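Chapter 7

Shelves and Bookcases

In this chapter

Sorting what is on a shelf before moving any of it
Deciding what the top of a bookcase is for
Putting books back so that they stand without leaning
Dusting books, wood and small objects
Checking for damp and wear
Keeping a simple shelf record

Words to learn: carcass, plinth, page block, spine, head, tail, foxing, bookend, overhang

7.1 Why a bookcase needs a chapter of its own

Most of the furniture covered so far in this book is used for one thing at a time. A bed is slept in and a table is cleared after a meal. A bookcase is different, as things are put on it every day and very few are taken off again. In a family house it may hold books, letters, a telephone, a clock, and whatever somebody was carrying when they came into the room. By the time a housekeeper or home helper is asked to tidy it, the bookcase may have been filling up for years.

The work is not hard, but it is slow, and it is often done badly. The usual fault is to push everything straight so that the front looks neat. The dust stays behind the books, the leaning ones go on leaning, and a week later the shelf looks as it did before.

Students on the household course at Dornham spend their first morning on a single low bookcase with three shelves. They are told to leave the books alone for the first part of it and look only at the top. The same order is followed here.

7.2 The top

The top of a low bookcase is at hand height, and so it fills first. Before you touch it, sort what is there into things that live on it and things that have been left on it.

Things that live on the top are used there or are meant to be looked at there. A telephone is the plainest case. It is tied to its socket by a cord, and the cord decides where it can stand. A vase or a clock may also belong, if the person who lives in the house wants it there. Things that have been left are on their way to somewhere else. Remote controls belong near the television. A watering can belongs near the tap or near the plants, and should not be put down on bare wood with water in it, as a ring can form under it overnight.

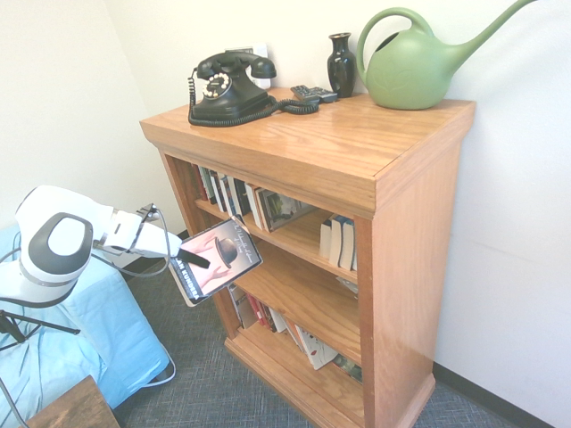
Cords need a little thought. A coiled cord that hangs over the front edge will be caught by a sleeve or a duster sooner or later, and the telephone will come down with it. Bring the cord round to the back and let it lie along the wall. Do not wind it tightly round the telephone, and do not trap it under a heavy object.

When the top has been sorted, take everything off it, including the things that are going back. Lay a folded towel on the floor or on a table and stand the objects on that. Wipe the wood along the grain with a cloth that has been wrung out hard, then dry it straight away with a second cloth. A glossy finish shows smears, so look across it from a low angle before you put anything back.

Return the objects with the heaviest at the back. Small things go where they can be picked up without reaching over anything else. Leave some of the top clear. People will put things down on it whatever you do, and a clear space gives them somewhere to do it.

Practice 7a

Choose a low piece of furniture at home or in the training room. Write two lists, one of the things that live on its top and one of the things that have been left there. Beside each item on the second list, write the room or cupboard it should go to. Do not move anything until both lists are finished.

7.3 Taking the books down

Work on one shelf at a time, beginning with the highest, so that any dust that falls will land on shelves you have not yet cleaned. Take the books from left to right and stack them in the same order, no more than 7 to a pile. Taller piles slide.

Never pull a book out by the top of its spine. The spine is the weakest part, and the head of it tears easily on an old paperback. Push the books on either side back a little and take hold of the one you want by the middle. If the shelf is packed so tightly that you cannot do this, reach over the top and ease the book forward by its page block.

Look at each book as it comes down. The page block tells you more than the cover. On a sound book it is smooth and the pages lie close together. Pages that have at some time been wet dry wavy and uneven, and they may be stained tan or brown at the edges. Small brown spots are called foxing and are mostly a sign of age. A furry or powdery growth is mould, and a book with mould on it must go into a paper bag by itself and be shown to the owner.

Thick paperbacks need particular care. A thick paperback that is left leaning will take on the lean, and its page block will pull away from the cover. Stand it upright between books of much the same height, or lay it flat. 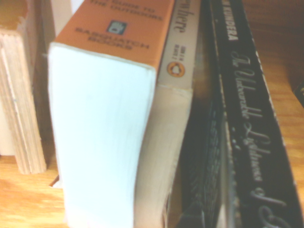
Carolina Abreu disagrees with part of this. In her view a worn book should be kept well away from sound ones until it has been looked at properly, even where there is no sign of mould, and she gives such books a shelf to themselves. Her students at Colness put a slip of paper in each one with the date and a word or two about what was found. This is good practice in a large house. In a small one there may be no shelf to spare, and a box with the lid left off will do.

7.4 Dusting

Hold the book firmly shut and brush along the top edge with a soft, dry brush, always away from the spine. A clean shaving brush or a wide paintbrush is suitable. Do this by an open window or outdoors. Wipe the cover with a dry cloth. Use no polish and no water on any book, whatever the cover is made of.

The shelf is cleaned in the same way as the top, damp cloth first and dry cloth after, but it must then be left open to the air before the books go back. Half an hour is enough in a warm room. Books put back on a damp shelf will draw the damp up through the tail of the page block, and you may not see the damage for months.

Do the plinth last. Dust gathers in the moulding at the bottom, particularly where the piece stands on carpet. An old toothbrush will lift it out. Then vacuum the carpet along the front and down the sides.

A bookcase of three shelves may hold 185 books or more if most of them are paperbacks. Allow a full morning for it — longer if the books have not been moved for some years. The library at Pacheco House, used for the long exercise at the end of this chapter, has almost 3000 books and is done over a fortnight.

7.5 Putting the books back

There are several ways to arrange books, by subject, by author or by height. Which of them you use is for the owner to decide, and you should ask before you begin. If nobody is there to ask, put them back in the order in which you found them.

Whatever the order, the following points hold.

Stand the books upright, with their spines level with each other and a finger's width back from the front edge of the shelf.

Do not fill a shelf completely. There should be room to slide a flat hand in at one end.

Where there is a gap, use a bookend, or lay two or three large books flat to hold the row. A row with nothing at its end will lean, and the whole row goes with the last book.

Put heavy books on the bottom shelf.

Folders, booklets and thin papers will not stand by themselves. Keep them together in an upright file, or lay them flat at one end.

A shelf does not have to hold books at all. It is quite usual for one shelf of a bookcase to be given over to a speaker or a box. Leave space behind anything electrical, and do not press books up against it.

Books that are being read are a separate matter. A book lying on the top of the bookcase has often been put there on purpose, so that it can be picked up again in the evening. Dust beneath it and put it back in the same place, the same way up.
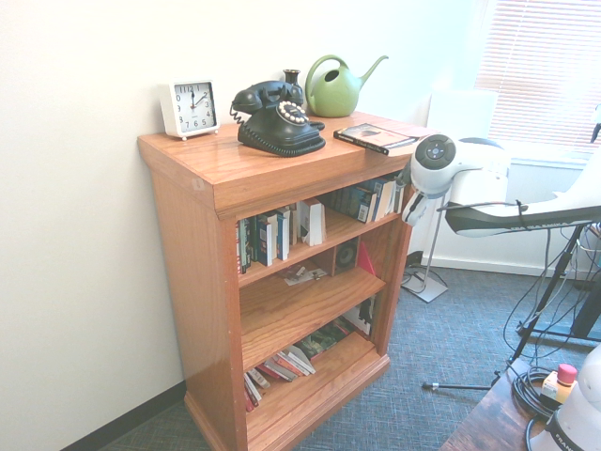
Leopoldo Barrera, asked to comment on this chapter in draft, wrote that he would go further and leave one shelf half empty in every bookcase he looked after. New books come into a house, he said, and if there is no room for them they end up in piles on the floor or across the tops of the others, and the work has to be done again. He also thought the rule about heights was not worth the trouble in a room where children take the books down themselves.

Students may like to talk over both points before going on.

7.6 The shelf record

Larger households keep a record of when each bookcase was last cleared and cleaned. A page in a notebook is enough. The entry should give the room, the shelf, the date, anything found damaged, and anything taken away to another room. The entry below is from a training notebook.

Sitting room, low bookcase. 28 Apr 2023. All three shelves cleared and dusted. Top wiped and dried. One paperback with loose pages, laid flat, owner told. Watering can returned to scullery. Telephone cord moved to back.

The Sternska record sheet, printed at the end of this book, has room for 200 entries and may be copied for use in class.

Practice 7b

Clear, clean and refill one shelf, following sections 7.3 to 7.5. Make an entry for it in the form shown above. Exchange entries with another student, and see whether each of you could find the shelf and say what was done to it from the entry alone.

Section 7.7 deals with tall bookcases and the safe use of steps. Read the notes on lifting in Chapter 2 again before you begin it.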